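Gravon G2 – Pinza adaptativa para manipulación de textiles

Inicio > Pinzas y herramientas > Textil > Gravon G2

Referencia: GRV-G2-T
Estado: disponible con dedos de revisión C
Fabricante: Gravon
Distribución y servicio técnico: Carkitz

Aviso de seguridad para unidades con dedos de revisión B

Las pinzas suministradas con dedos de revisión B pueden notificar «agarre correcto» cuando el tejido ha quedado atrapado entre el dedo y la carcasa del nudillo, fuera de la almohadilla de contacto. En esa condición el controlador mantiene la fuerza de cierre y, si recibe una orden de apertura, el dedo puede detenerse a mitad de recorrido sin generar alarma. El brazo sigue la trayectoria programada con la prenda enganchada.

El fallo se detectó en la célula de clasificación de Cairns, en el turno de abril dedicado a ropa de abrigo. Dos unidades quedaron bloqueadas el mismo viernes. En la segunda, el operario intentó liberar la prenda tirando de ella con el brazo en pausa pero con la pinza energizada; el dedo recuperó el recorrido de golpe. No hubo lesiones.

Causa

La holgura entre el borde inferior del dedo y la carcasa es de 3 mm en la revisión B. Un tejido fino entra y sale de ese espacio sin consecuencias. Un tejido grueso y cardado se comprime al entrar y se expande detrás del borde, con lo que actúa como cuña. La corriente del motor en ese estado coincide con la de un agarre normal sobre varias capas, y el firmware anterior no distinguía entre ambos casos.

El riesgo aumenta cuando la prenda se presenta arrugada sobre la superficie de trabajo y la pinza baja sobre un grupo de pliegues apilados. El forro polar negro es el caso más desfavorable: a la dificultad mecánica se suma el bajo contraste entre pliegues, que reduce la fiabilidad de la estimación de profundidad a corta distancia.
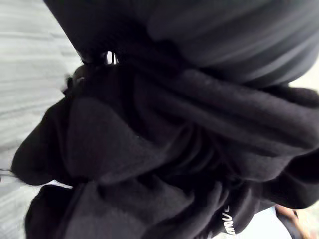
La detección por corriente se ha sustituido por una comparación entre la posición ordenada y la posición medida en el nudillo. Si la diferencia supera 2 mm durante 50 ms, el controlador corta el par, detiene el brazo y emite el código E-9. El rearme es manual y requiere confirmación en consola.

Medidas obligatorias hasta la sustitución de los dedos

Instalar el firmware Rorkden 3 en el controlador. Las versiones anteriores no incluyen el código E-9.
Limitar la fuerza de cierre al 50 % en sudaderas, forros y prendas con capucha.
Retirar del programa los agarres junto a puños, cordones y topes de cordón.
No tirar de una prenda enganchada con la pinza energizada. La pausa del programa no corta el par de los dedos – hay que accionar la parada de emergencia y esperar a que se apague el piloto del controlador.
Liberar el tejido con la palanca manual del nudillo, nunca con cuchillas ni destornilladores. La almohadilla se raya con facilidad y una almohadilla rayada arrastra fibra.

Mantenimiento

La pelusa acumulada en la holgura reduce el recorrido útil y puede provocar falsos E-9. Se recomienda limpiar con aire seco al final de cada turno y revisar el borde inferior del dedo una vez por semana. Si se aprecia rebaba al tacto, el dedo debe cambiarse.

Sustitución

El juego de dedos de revisión C cierra la holgura con un labio flexible y se monta con los mismos tornillos. Carkitz lo envía sin cargo a los titulares de unidades afectadas. La revisión va grabada en la cara interior del dedo, junto a la base. Tras el montaje hay que repetir la calibración de cero; sin ella, el controlador no habilita el modo automático.

Para solicitar el juego, indique el número de serie de la pinza y la versión de firmware en el formulario de servicio técnico.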